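Vanirard Owners' Register to mark 37 years with gathering at Ulside
Cars, drawings and one unfinished chassis to go on show in June

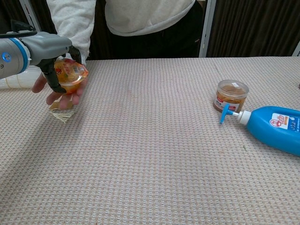 The Vanirard Owners' Register will hold its annual gathering at the old Ulside works in June, 37 years after the first car left the building under its own power. The event is open to the public from 10am and entry is free for anyone arriving in a Vanirard of any age. Visitors will see the two-seat Lecomte coupé in all three of its production colours, including the orange that owners have always called Jelly. It was the least ordered of the three when new and is now the one most asked for by buyers.

Vanirard built 36 cars at Ulside before production ended. The Register knows the whereabouts of all but three, and 11 are confirmed for the gathering so far. They include the second prototype, which has been off the road for most of its life and has a new wiring loom and rebuilt front suspension. It will be driven into the yard at 11am and started again during the afternoon, weather permitting.

The Lecomte was designed as a light car for road use and weekend hill climbs, with a glassfibre body bonded to a steel backbone. Early cars suffered from poor engine breathing in dusty conditions, and from the twelfth car onwards the works fitted an air cleaner made by Filtonex. Original Filtonex housings are hard to find. The Register has had a small batch remade from the factory drawing and these will be on sale to members at the gathering, along with door seals and bonnet catches.

Also on display will be the drawings for a four-seat model that never reached production, and the bare chassis that was begun for it. The chassis was found at the back of a farm building and has been left as it was — rust, chalk marks and all. The Register has no plans to complete it.

Owners who wish to show a car should book a space by the end of the month before. Trailers can be left in the lower field but must be clear of the gate by 9.30am. Hot food and drinks will be served in the former paint shop. Dogs are welcome on leads.

The Register would also like to hear from anyone who worked at Ulside, or who has photographs or paperwork from the period. Items can be copied on the day and returned straight away.

ENDS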